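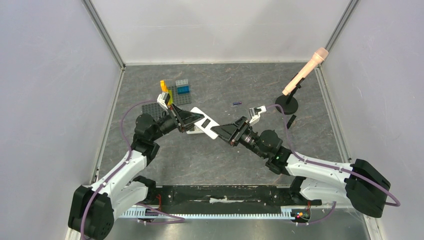 6 min read

14 May 2022

Sérgio Meireles is late getting to the phone and very sorry about it, and by the time he has finished being sorry we have already covered the weather, the price of butter and the state of his left knee. It's a lovely way to begin. I've been playing his new album, Jasalton, pretty much daily for weeks (in the kitchen mostly, where the bass does something alarming to the saucepan lids) and I had a long list of questions written down, of which I think I managed to ask four.

For anyone who hasn't come across him, Meireles makes slow, wobbly, deeply good-natured instrumental music, somewhere between dub and the sort of organ records your great-aunt might have kept in a sideboard. Jasalton is his first for Toviseo, and it's also the first time he has let the organ sit right at the front, with the drum machine pottering along behind it. The organ in question is a Verner, a two-manual home model with a rhythm section built in, and he talks about it the way other people talk about an elderly dog.

"It smells of warm dust when you switch it on," he says. "I love that smell. My aunt had it in her front room for 30 years and she only ever played hymns on it and one bossa nova, always the same bossa nova, always too fast. When she moved to a smaller flat she rang me up and said, come and get it by the end of the week or it goes on the pavement. So I borrowed a van. I'd never driven a van. I drove it home in second gear with the hazard lights on."

Nothing on the record was written with the organ in mind, he tells me. He had a batch of tunes he'd been carrying about since the last album, all of them built on guitar, and all of them, in his words, "a bit pleased with themselves". He tried the first one on the Verner late one evening with the volume down so as not to wake the house, and found he had to leave half the notes out, as two of the keys in the middle didn't sound and another one stuck.

"You play the melody and there is a hole in it," he says. "So you wait. And while you wait, the echo fills in the hole for you, and you think, oh, well, thank you very much! After that I went through all the guitar tunes and took out whatever the organ didn't want. Some of them had hardly anything left. Those are the ones I like the best."
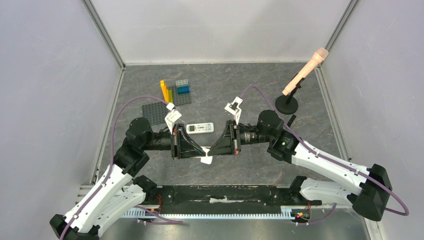 The echo itself comes from a tape unit that he's had since his student days and which runs, he reckons, slightly slower every winter. He doesn't correct it. On the second track, "Coat Weather", you can hear it drag behind the beat for a good long while before it catches up again, and the first time I heard it I got up to see if something was wrong with my stereo. He's delighted by this. He makes me tell him the story twice, and asks what sort of stereo.

We get on to tempo, as you do. Every single tune on Jasalton runs at 100 beats a minute, which sounds like a terribly stern rule for such an easygoing record, and I'd assumed there was some sort of concept behind it.

"No, no, the knob is broken," he says, and laughs for some time. "It's the rhythm box in the organ. It has a tempo knob, and the knob goes round and round, but the tempo stays where it is. I had it checked by a man who repairs accordions and he said he could fix it, and then he listened to what I was doing and said he would prefer not to. I thought that was very kind. So everything is the same speed. But if you play half as many notes it feels slow, and if you put a shaker on it everybody thinks it's the fast one."

The fast one, for the record, is "Ferry Biscuits", and yes, it's the shaker.

Most of the album was put down at home, but he mixed it at Babić, a small studio above a tyre shop, over a stretch of mornings in March. Mornings only, he explains, on account of the tyre shop, which got going properly after lunch and could be heard through the floor. There's one thump they never managed to get out, near the end of the title track, just where the bass drops away. I'd taken it for a very tasteful bit of percussion. He says plenty of people have, and he has stopped putting them right.

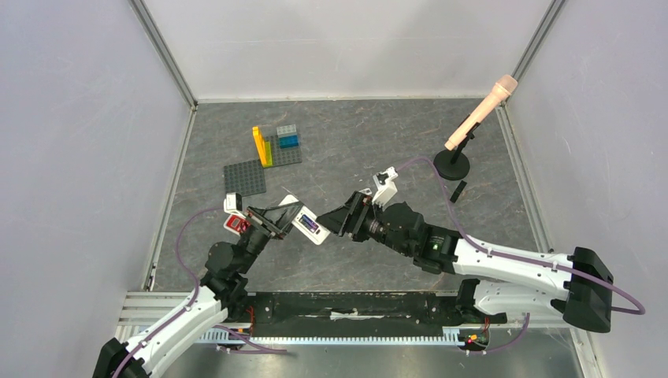

What he wanted from the mix was for the bass to be "like sitting next to somebody large and calm on a bus", and he says he used that exact sentence on the first morning and was met with a long silence. They got there in the end by taking things away. The bass guitar had been recorded with a microphone as well as straight into the desk, and the microphone version went. The second organ part went. A melodica solo that he'd been rather proud of went too, and came back, and went again, and has ended up as a sort of ghost on the last track, where you only hear its echo and never the thing itself.

"I was sad about the melodica for a day or so," he says. "Then I listened in the car, and I was eating a sandwich, and I forgot to miss it. That's my test now. If I can eat a sandwich and I don't notice, it can stay out."

I ask about the sleeve, which is a plain mustard yellow with the title very small in one corner, and he says he'd asked for a bigger title and been talked down. There are 230 copies on vinyl, each with a folded sheet of his notes on the tunes. I'd recommend reading those with the record on and a pot of tea to hand, as they wander about quite as much as he does. The one for "Coat Weather" is mostly a soup recipe.

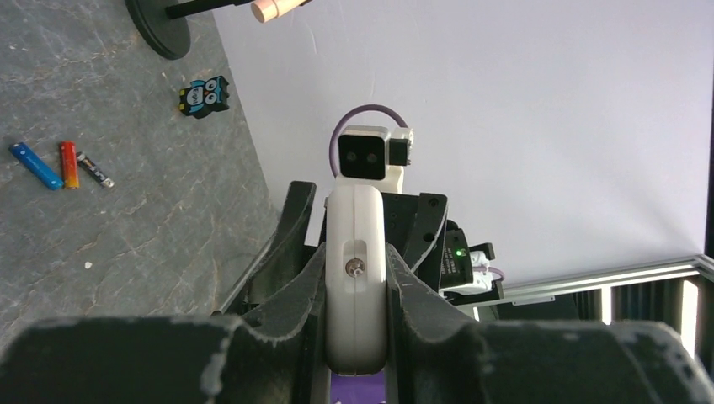 A white housing held upright in the gripper jaws.

Playing these tunes live is another matter. The Verner weighs as much as a wardrobe and he isn't getting back in a van with it, so he's been working out versions for bass, melodica (it gets its solo back, you'll be pleased to hear) and a little battery keyboard with a strap. He tried them out in front of some friends in his sitting room and was thrown by how much they talked.

"At first I was a little bit offended," he says. "I'm playing, and they are asking each other about holidays. Then I thought, well, they are nodding. They're talking about holidays at 100 beats a minute. It's perfectly fine. I'd like to play in places where people can talk. A café, a boat. I would really like to play on a boat."

He's already recording again, naturally. There's a set of six tunes that he describes as "the same but with the windows open", and he's wondering about having his aunt in for the bossa nova, if she can be persuaded to play it at the speed of the box. She has heard Jasalton, it seems, and liked it, though she did ask when the singing was going to start.

By now we've been talking for so long that my tea has gone cold and he has, by the sound of it, started peeling potatoes. I ask him if there's anything he'd like to add, and he thinks about it, and the peeling stops.

"Tell them to turn the bass up a bit," he says. "But take the lids off the saucepans first."

Jasalton by Sérgio Meireles is out now on Toviseo.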